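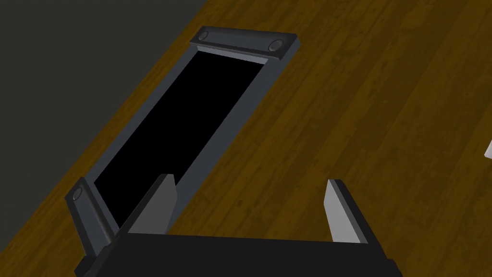
읽는 시간 5분

레나타 에레라는 Brarklow 공개 행사에 온 사람들이 제일 먼저 묻는 말을 알고 있었다. 진짜 로봇은 어디 있느냐는 것이다. 8월 행사장에서 돌아간 시연은 전부 시뮬레이션이었고, 관람객은 대형 화면으로 가상의 방과 그 안의 로봇을 보았다.

"실물을 기대하고 오신 분들은 처음에 조금 실망하십니다. 그래도 대부분 끝까지 앉아 계세요." 에레라의 말이다. 그는 Fumport에 있는 Brarklow 사무실에서 조작 작업용 환경을 만드는 팀을 이끈다. 이날 쓴 환경의 이름은 Leiva다. 등록하고 들어온 사람은 337명이었다.

관람객은 로봇의 손목 쪽 시점과 몸통 위쪽 시점을 번갈아 볼 수 있었다. 에레라는 손목 시점을 먼저 틀자고 한 사람이 자신이라고 했다. "위에서 보면 쉬워 보입니다. 손목에서 보면 집게 사이가 얼마나 벌어졌는지, 물체가 어느 쪽으로 기울어 놓였는지가 먼저 들어와요. 저희가 매일 보는 화면도 그쪽이고요."

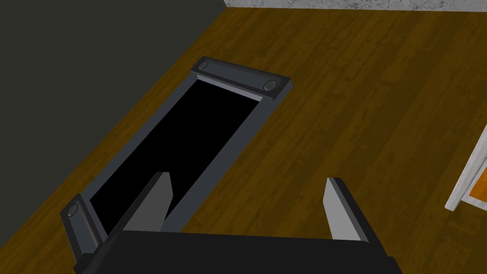

손목 시점 화면. 벌린 집게가 마룻바닥에 놓인 긴 틀의 앞쪽 끝 위에 있다.

바닥에 놓인 물체를 과제로 고른 이유를 묻자 그는 높이 이야기를 꺼냈다. 탁자 위 물건은 팔을 앞으로 뻗으면 되지만 바닥은 몸 전체의 자세를 다시 잡아야 한다는 설명이었다. 납작하고 긴 물체는 어디를 잡을지도 정해야 한다. "가운데는 넓어서 집게가 안 맞을 때가 많습니다. 가장자리 살을 잡느냐, 끝을 잡느냐로 팀 안에서도 의견이 갈려요."

행사 전까지 팀은 같은 과제를 약 2,947회 돌렸다. 성공률을 물었더니 공개하지 않는다고 했다.
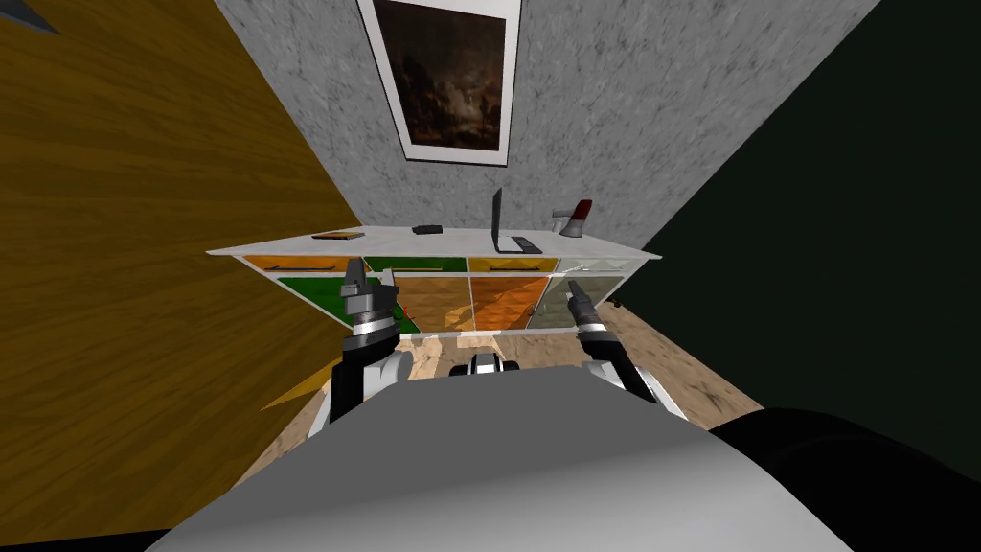 가상의 방을 꾸미는 일은 티치아나 롬바르디가 맡는다. 원래 매장 인테리어 도면을 그리던 사람으로, Brarklow에 온 지는 2년이 됐다. 그는 텅 빈 방에서만 돌린 결과는 믿지 않는다고 했다. "사람 사는 방에는 뭐가 올라와 있어야죠." 그래서 흰 상판 위에 노트북을 펼쳐 두고 빨간색과 흰색이 섞인 작은 물건도 세워 놓았다. 앞판을 주황과 초록으로 나눈 것도 그의 선택이냐고 묻자 롬바르디는 고개를 끄덕였다. 벽은 회색 콘크리트 느낌으로 두고 가구에만 강한 색을 썼다고 한다. 그림 액자는 마지막에 걸었는데, 너무 높지 않으냐는 말을 팀에서 여러 번 들었다고 했다.

관람객 가운데는 가구를 만드는 사람도 있었다. 그 사람은 로봇 이야기는 제쳐 두고 판 사이 흰 테두리의 두께를 물었다. 롬바르디는 그 질문이 반가웠다고 했다.

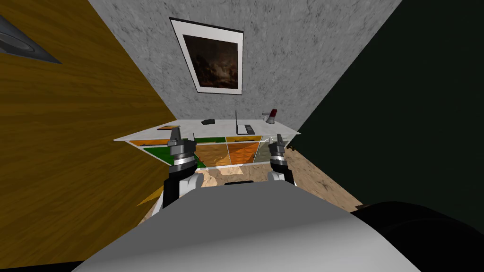
몸통 위쪽 시점. 두 팔이 가구 앞으로 뻗어 있다.

오후 순서는 질의응답이었다. 시뮬레이션에서 되는 동작이 실물에서도 되느냐는 질문이 가장 많았다. 에레라는 그대로 옮겨지지는 않는다고 답했다. "마찰이 다르고 무게가 다릅니다. 여기서 안 되는 걸 미리 걸러 내는 용도라고 말씀드렸어요."

다음 환경인 Javora는 지금 도면 단계다. 롬바르디는 이번에는 바닥 재질부터 바꿔 보겠다고 했고, 에레라는 문턱을 하나 넣어 달라고 부탁해 둔 상태다. 공개 일정은 아직 잡히지 않았다.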